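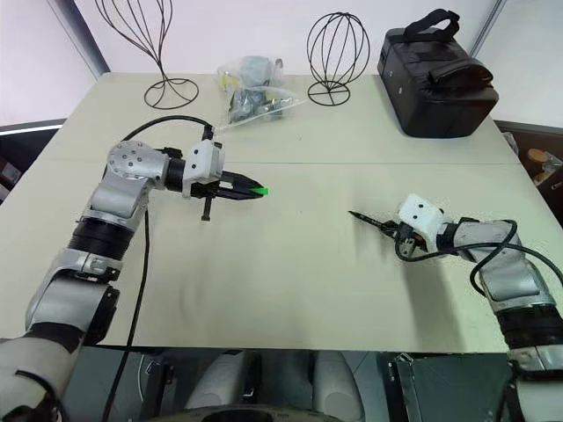

Figure 3. Two robot arms over a bare-centered tabletop.

4.2 Who reads the sharing prompt

Brelley is a game rental app that would like its users to be friends. On first launch it asks whether rental history may be shown to "people you play with," a group the app defines generously enough to include anyone who once returned the same disc. We wanted to know how many users understood this before tapping Yes, and we were not optimistic.

We drew on 3,196 accounts opened in July, all on the Android version. Accounts that never rented a game were kept in the sample, as they had been asked the same question and had, in most cases, given the same answer. Botard, a smaller competitor, served as our comparison. Its prompt is longer, duller and much easier to understand, and its users complain about it constantly.

Of the Brelley users who accepted sharing, 86 later opened the privacy menu. Several appear to have been looking for the volume control. Imhof's earlier work on default settings predicts low numbers of this kind, though Imhof was writing about photo albums and had the good luck to study people who were sober.

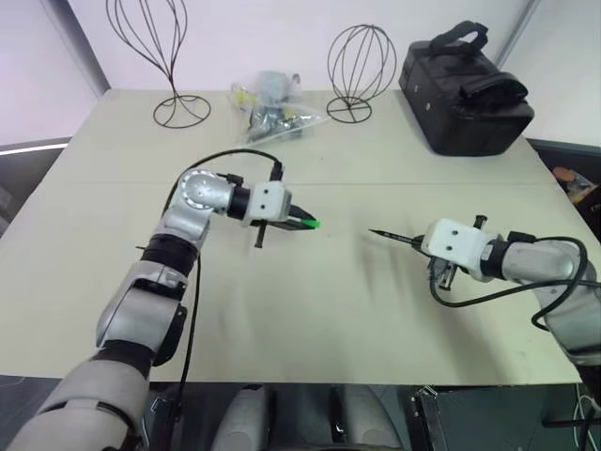
Figure 4. Left gripper with a green-tipped black marker.

Kofler's coding scheme (Starkum, version 2) sorts each account as open, guarded or confused. The third category was meant to be a leftover bin and soon needed its own subcategories. Two coders worked separately and then compared notes; where they disagreed, Cyrill Kofler decided, usually in favor of confused.

One limit should be stated. Brelley moved the prompt to a later screen partway through the month and told its users in a release note titled "Bug fixes." We treat accounts opened after the move as a separate group in Section 4.3.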